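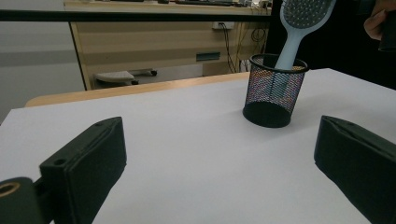
pellwood
Does anyone else find that a boar bristle brush makes fine hair go greasy faster? I've been using a Sokerell one for 4 months, doing the 100 strokes at bedtime that my gran swore by, and by lunch the next day my roots are flat. Before that I had a cheap light blue brush, the sort you see stood up in a mesh pencil cup on somebody's table, and I could go two days between washes. Hair is shoulder length, no dye.

mags_h
100 is far too many for fine hair. You're dragging oil off your scalp and down the lengths. I do 20 in the morning and leave it.

tinderbox9
Disagree with mags. The number isn't the problem, a dirty brush is. When did you last wash it?

pellwood
I pull the hair out of it every week. Haven't washed it.

tinderbox9
There you go then. Bowl of warm water, drop of shampoo, bristles down, don't soak the handle if it's wood. Dry it on a towel overnight.

mags_h
I wash mine and I'd still be greasy if I brushed that much. We'll have to differ.

Corrie Lane
What shampoo are you on? I had the same trouble with Brarkura, left a coating whatever I brushed with. Swapped to the plain Toma one and it stopped.

pellwood
It is Brarkura, the one in the big bottle. Only started it in December so that could be part of it.

tinderbox9
Change one thing at a time or you won't know which did it.

pellwood
Fair. Brush gets washed tonight, same shampoo for now, and I'll drop to 20 strokes after that if it's no better.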